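How Much Fruit Do Students in My Building Throw Away?

Usha Kamath
Food and Society module, final report
8 February 2021

Why I picked this

I chose this topic because of my own kitchen, which is a bit embarrassing. I buy a bag of apples every week, eat two, feel pleased with myself and then find the rest going wrinkly behind the bread. My tutor, Bernadette Begay, said a small, nosy project would suit me better than a huge one on world food supply, and she was right – I'd have drowned in that.

What I did

I asked 29 people in Vukgate Hall to keep a fruit diary for 14 days. They wrote down what they bought, what they ate and what went in the bin, plus a line on why. I gave everyone the same paper sheet (Mercedes Henao kindly did the printing!) and collected them from a box by the post room. I'd planned to weigh the waste as well, but my scales broke on day one, so everything is counted in pieces. A grape counted as nothing, which annoyed Ezekiel Nguyen-Tran, who lives on grapes.

What I found

Between them, people bought 942 pieces of fruit and threw away more than I'd hoped. Bananas were the worst by a long way. People like them at one exact shade of yellow and that lasts for an afternoon. Apples did much better, and most of the ones that got binned had only a bruise or had gone a bit soft. "Forgot I had it" came up again and again in the reasons column, and so did "bought a big bag as it was cheaper". Soledad Boateng wrote "it looked at me funny" next to a pear and I've left that in my table as it stands.

People who kept fruit out where they could see it wrote "forgot" far less often than people who used the fridge drawer. I can't prove one caused the other with such a small group, but I've moved my own apples on to the table anyway – and I'm eating more of them.
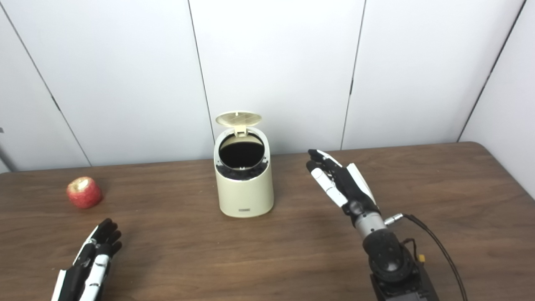

What I'd change next time

I'd get scales that work, and I'd run it again in July to see if warm weather makes things worse. I'd also count the grapes.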